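The Dultwood Round in Dark Grey
Stock no. 3019

We've sold the Dultwood for a good while now and we're still very fond of it. It's a simple flat disc in dark grey with a slightly streaky, brushed look, and a black rim that comes up into a raised lip. The light grey bracket sits at the upper rim and has three tabs with slots between them, each notched at the top and with a small screw beneath. Please leave those screws as they are when you unpack – they're set before it leaves us, and we're always happy to talk you through things if something seems loose.

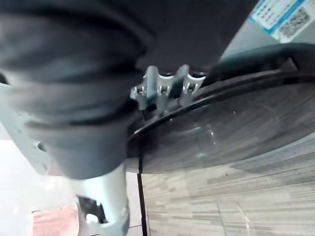
Merja Ikonen wrote in to say she'd had hers since January, wipes it over with a soft cloth after supper, and only wishes she'd bought a second one for her sister at the same time.

We do hear that quite a lot, so there's now a little off when you order 2 together. A damp cloth is all the face needs. Do go gently along the inside of the lip, where crumbs and dust like to settle, and keep scouring pads well away from it or you'll lose that nice brushed look.

If dark grey is too sombre for your room, have a look at the Lusitby as well. It's the big white one, all soft curves and matte, with a thin glossy rim and a narrow dark groove just under it. Run a dry pastry brush round the groove now and then and it'll stay smart for years.
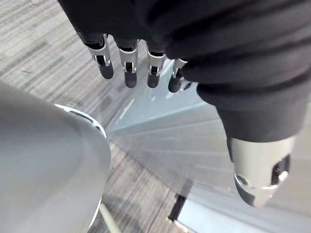

Lusitby in white, showing the curve and glossy rim

Delivery from our Volville shop normally takes 2 working days. You have 30 days to change your mind, and Valbona or Damir will sort out the collection for you. The guarantee is 24 months on both.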